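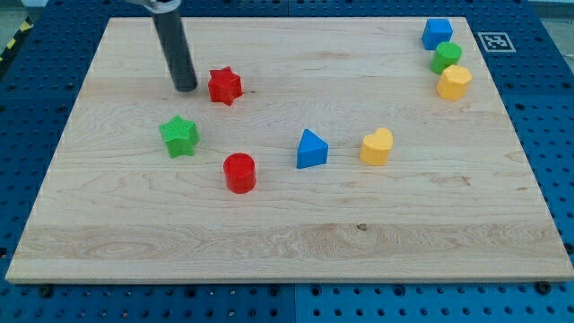 How many shape blocks does a toddler need? Fewer than you own, and probably fewer than we lend.

The Drurnton toy library now has 23 sets on the shelf, most of them stars and cylinders, and most of them short a piece by the second weekend. If yours has gone missing, try the heating vent - then the other heating vent. We charge 80 cents for a lost block, a price that has so far frightened no one.

Stars remain the favorite with borrowers and the least favorite with anyone crossing a dark hallway in socks. Cylinders roll, always toward the stove.

Returns go in the bin by the Medina Street door. Please check the diaper bag first.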